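# Automação na bancada: o que muda para quem lá trabalha

Apontamentos da segunda aula, para quem faltou e para quem esteve e não conseguiu escrever tudo (falo depressa, já sei).

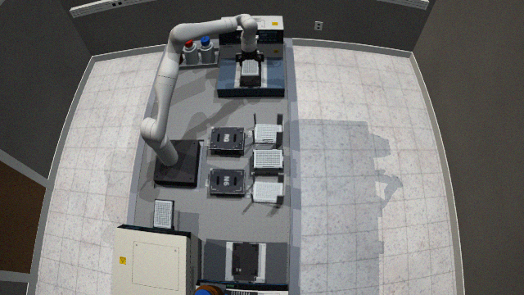

Esmaeil Heydari escreveu, no fórum da turma, que o medo do laboratório onde estagiou nunca foi ficar sem emprego, era ficar sem nada de interessante para fazer: passar o dia a encher prateleiras para um braço que depois fica com a parte bonita do trabalho. Li a mensagem duas vezes e decidi começar a aula por ela, porque diz em três linhas o que eu ia levar uma hora a dizer.

Guardem então essa pergunta, e vamos com calma.

## 1. A tarefa e o posto

Quando se diz que "o robô faz o trabalho do técnico", convém perguntar logo: qual trabalho? Numa bancada como a da imagem, com um braço articulado a segurar uma placa de poços junto de um instrumento, o que se automatiza é em primeiro lugar o **transporte**. Levar a placa de um lado para o outro, pousá-la direita, ir buscar a seguinte. Quem já passou uma tarde nisto sabe que cansa os ombros e, pior ainda, cansa a atenção, e é com a atenção cansada que se trocam placas.

O posto de trabalho, esse, é um embrulho de tarefas muito diferentes. No exercício da semana passada, o laboratório Siliņa, vocês fizeram a lista das tarefas de uma técnica de rastreio e chegaram a 28. Gostei muito das listas, a sério! Houve quem se lembrasse de "explicar ao colega novo onde estão as coisas", que não vem em descrição de funções nenhuma e ocupa manhãs inteiras.

Dessas 28, o grupo achou que 10 passavam para o robô sem grande discussão. As outras ficam, ou mudam de forma.

## 2. O caso Skonder

Lembro os traços gerais, para quem não tem a ficha à mão:

- laboratório de análises com dois turnos;
- célula robotizada fornecida pela Stuteck e instalada em setembro;
- antes da instalação, cada turno preparava e movia as placas à mão;
- depois, a célula passou a tratar mais de 400 placas por semana, com uma pessoa por turno a acompanhar.

O que a direção esperava era tempo livre. E apareceu tempo, sim, mas aos bocadinhos: dez minutos aqui, um quarto de hora ali, entre um alarme e um reabastecimento. Com bocadinhos destes é difícil ler um artigo ou rever um protocolo. As técnicas queixavam-se de estarem "de serviço à máquina", e eu percebo-as perfeitamente. A carga física desceu e a vigilância subiu, e a vigilância também pesa, embora não apareça nas folhas de horas.

Houve ainda a questão do saber das mãos. Uma técnica experiente nota que uma tampa ficou mal encaixada quase sem olhar. Se deixa de pegar nas placas, onde é que a colega que entra agora vai aprender isso? No Skonder acabaram por manter uma série manual por mês, feita por toda a gente à vez. Discutimos se era nostalgia ou formação; eu inclino-me para a formação, mas ouvi bons argumentos do outro lado da sala.

## 3. Quem decide a disposição da bancada

Parece um pormenor de engenharia e é, a meu ver, o ponto mais político da aula. A posição do braço e dos suportes de placas decide também onde a pessoa consegue chegar, por onde passa, e se tem de parar tudo para repor um frasco. Uma simulação, feita antes de se comprar seja o que for, é uma ótima altura para sentar as técnicas à mesa e perguntar-lhes por onde costumam entrar, de que lado gostam de ter os reagentes, o que fazem quando uma placa fica presa.

No projeto Grenwood isto foi feito tarde, já com a bancada aparafusada ao chão. Mudou-se o que se pôde, que foi pouco.

## 4. Vocabulário a fixar

**Tarefa residual:** o que sobra para a pessoa depois de automatizado o resto. Cuidado com a palavra, porque "residual" faz parecer pequeno o que às vezes é o mais difícil.

**Recuperação:** repor a célula em marcha depois de uma paragem. Exige conhecer o ensaio e a máquina, e raramente é paga como tal.

**Requalificação:** aprender a programar, a validar, a manter. Perguntem sempre em que horário.

## Para a próxima aula

Tragam escrita, numa página, uma resposta ao Esmaeil. Escolham um posto que conheçam de perto (o vosso, o de um familiar, o do café da esquina, se quiserem) e digam que tarefas deixariam passar para uma máquina e quais defenderiam com unhas e dentes. Podem trabalhar em grupos de 2. Quem quiser usar a lista do Siliņa pode, mas acrescente-lhe alguma coisa.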